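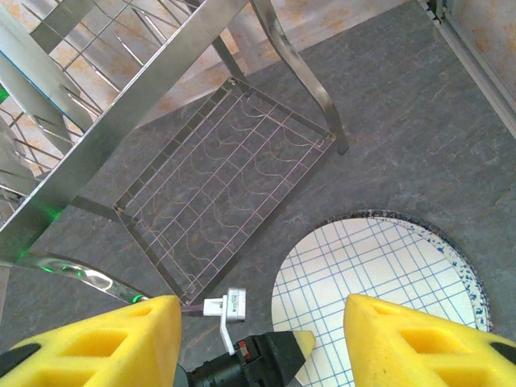
Dishwasher or by hand for restaurant plates?

kirnon_8: Bought a stack of secondhand diner plates. My roommate says the machine eats the print. Posted 2018-07-01.

Ekow Appiah: Your roommate is right. Mine went gray by June.

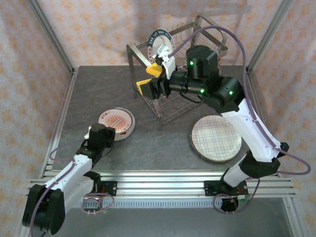
negi3000: Disagree, Ekow. Cheap detergent did that. Printed rims like the blue one standing in the wire rack are made for cafeterias, and cafeterias don't own sponges.

Ekow Appiah: Mine had a blue rim too. Had.

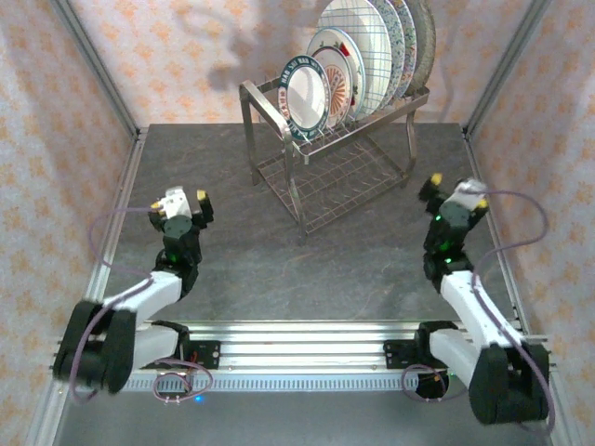 wikine: Do you towel them or let them drip?

negi3000: Drip. My towel has seen things.

kirnon_8: So, 2 votes and a feud. Thanks.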